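Orgate Desktop Flat File, eight-drawer: review
Reviewed by Sorcha Hegarty
21/06/2018

The Orgate is a small flat file for people who keep large paper but have no room for a floor-standing cabinet. It has eight shallow drawers in a steel shell and sits on a desk or a low shelf. The list price is $109. I bought mine at that price and have used it for sewing patterns, interfacing, tracing paper and a growing pile of printed instructions.

Assembly

The shell comes flat. The side panels hook into slots in the base and the top is held by screws, with a hex key supplied. The drawers arrive already folded and riveted. The manual is a single sheet and the drawings are adequate, except that step 2 shows the rear brace upside down. With the brace in that position the holes line up but the top panel will not seat. Turn it over so the lip faces inward.

Do not tighten the base screws until the top is on. I did, and had to back them all out to square the shell. After that the diagonals matched and no drawer rubbed.

Drawers

The drawers run in pressed channels with plastic glides. There are no bearings. Under light loads the action is smooth enough, with some side play near full extension. The maker rates each drawer at 10 pounds. I loaded one to that figure with copier paper and it still opened with one hand, but the front edge dropped visibly when pulled out to the stop. Back at a normal load it returned to level.

The stops are bent tabs. They hold against a moderate pull and give way to a hard one, so anyone who yanks drawers should expect to catch one eventually. Drawers lift out if you tilt the front up past the tab. This is useful for carrying a whole pattern to the cutting table.

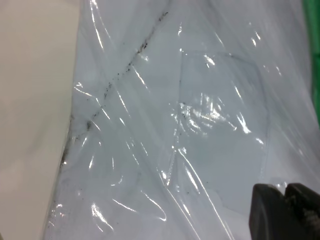 Drawer depth is the main limit. Flat tissue and card go in without trouble, and a stack of folded interfacing will fit if pressed down first. Anything in a cover takes more height than you would expect. Thin clear plastic holds every crease it gets, and a crinkled sheet of it stands proud of whatever it covers, with ridges running in all directions that catch on the underside of the drawer above. Smooth the plastic by hand before closing. The long-term fix is to use fewer covers, or to give covered items the bottom drawer, where the clearance is slightly better.

Fit for paper

Full-size pattern sheets need one fold. Standard envelopes lie flat side by side with space left over for a ruler. Rolled paper is out of the question. The rear of each drawer has a short return flange that keeps loose sheets from riding up and dropping down the back, and it works on card and ordinary paper. Tissue still gets past it. I lost a sleeve facing that way and found it under the bottom drawer.

For small pieces I now use zip pouches inside the drawers. Buy ones with a colored track. A bright green zipper can be found at a glance in a drawer full of pale paper, and it shows which side opens.

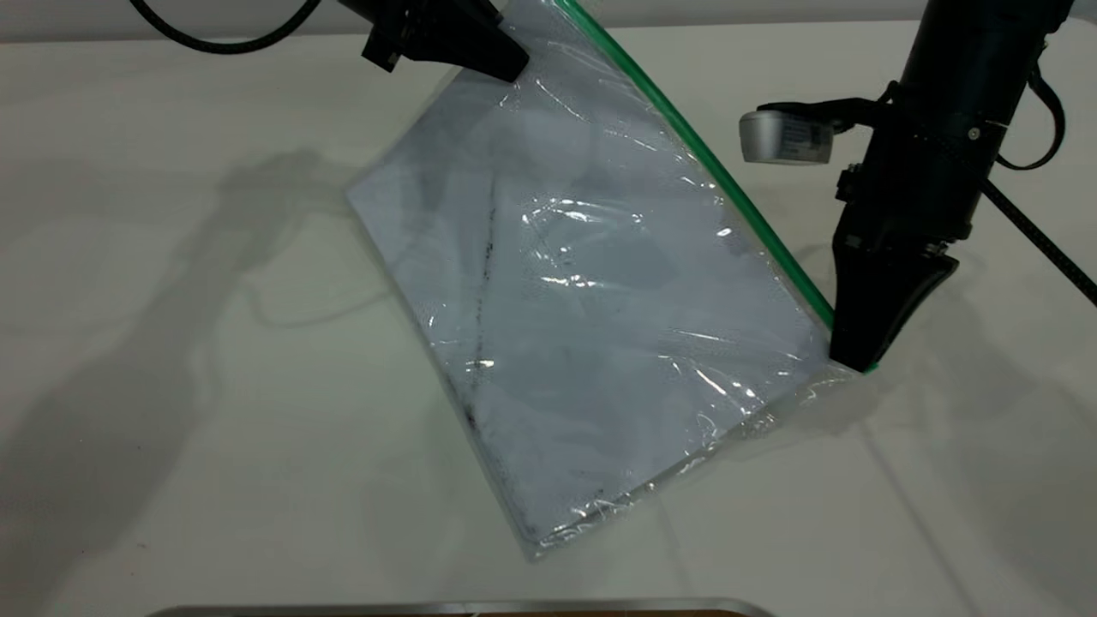

Finish

The powder coat is even on the outside and thin on the inner edges of the channels. After regular use there are bright spots where the glides run. I put a little paste wax on them. The drawer fronts have a folded pull along the bottom edge, free of burrs on my unit. Label holders are included and take a card slip. They are stuck on with adhesive pads, and one came away in the first week. Epoxy solved it.

Comparison

I had the loan of a Genmont from Arnaldo Torres, who keeps prints in his. The Genmont has proper bearing runners and a deeper drawer, and costs a good deal more. It is also too heavy to move alone. For prints I would take the Genmont. The Madigan cardboard unit is the budget choice and is fine if it stays dry and is never overfilled, but its drawers bow in the middle and the fronts go soft with handling.

One packing note applies to all three. Pouches with a slider should go in with the slider toward the front. The tab on mine is slightly thicker than the track and sits out past the plastic at the corner, and at the back of a shallow drawer it will find the flange.

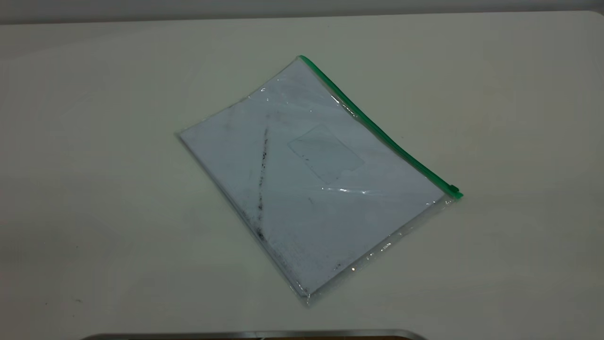 Verdict

Good value for flat, light paper, given careful assembly. The channels and stops are built to the price. Not recommended for books, fabric yardage or bulky kits.

Pros: squares up well, drawers lift out, rear flange
Cons: weak stops, poor label pads, error in the manual
Rating: 8 out of 10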